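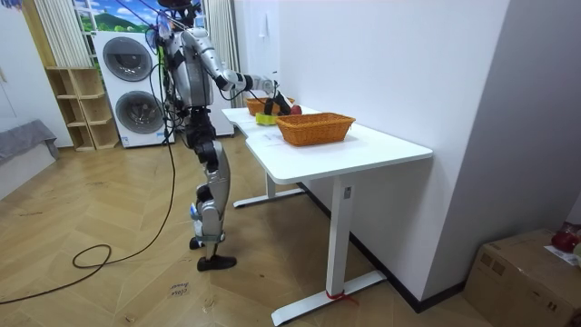 Cusholm Tenants Association
Minutes of the March meeting, Wednesday, 7:00 p.m.

Present: Renu Tomar (chair), Kayode Uzor, Hok-lam Chuang, Omprakash Mittal (minutes)
Absent: Pankaj Mishra

1. Minutes of the last meeting
Approved with one change. Under item 4, "back gate" should read "side gate."

2. Laundry room
Kayode has spoken to Trasora about the two dryers that stop mid-cycle. They will send someone on a weekday morning and will call Hok-lam first. The card reader is still charging twice now and then. Tenants should keep their receipts and hand them to Kayode, who will send them in together.

3. Bike storage
The quote from Prajapati for a covered rack came in at $2,203, including the concrete pad. Omprakash thought this was high and asked what it would cost without the cover. Renu said a rack with no cover was what we had before and people stopped using it. The landlord has offered $1,000 toward the work. Hok-lam will ask Prajapati for a second price using the existing slab. 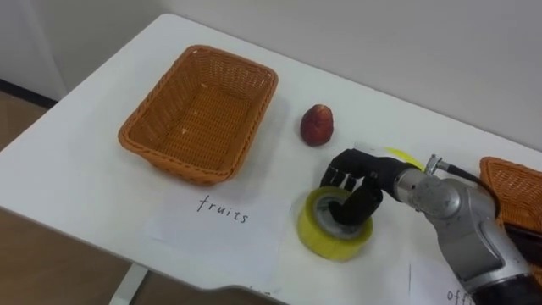

4. Account
Balance is nearly $900 after the insurance payment. No other bills are due before summer. Dues reminders go out with the next newsletter.

5. Side gate
The new latch works but the gate has to be pulled hard to close. Kayode will adjust the hinge. If that does not fix it, we will ask the landlord to replace the post.

6. Noise after 10 p.m.
Two complaints about the courtyard on weekends. Renu will put a note in the newsletter and talk to the second floor. Omprakash asked that no unit numbers be printed. Agreed.

7. Other business
Pankaj sent word that he can no longer look after the newsletter. Hok-lam will do the next issue. Items to her by the end of the month.

Meeting closed at 8:25 p.m.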